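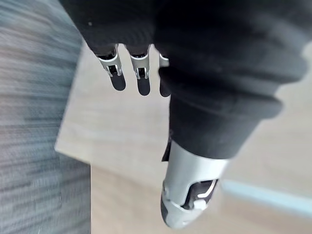
Wrist cam view, hand open, black cover on.

Spent the morning at Trituvstead teaching the hand by remote control. I wear the glove, the hand copies my fingers, and the Nulteo software records all of it.

Did 32 runs before lunch and kept 18. Most of the bad ones were my thumb. I close it too early and the fingers have nothing to press against.

Slowing down helped. So did watching only the wrist view and not looking up at the arm.

The running total for this task is 563. I'll train on those tonight and see if the new grasps change anything.

Someone asked about moving the arm by hand. We do that for reaching. For fingers I still like the glove better.

Next up is the same task with the wrist turned more. I have 2 hours booked for it tomorrow afternoon.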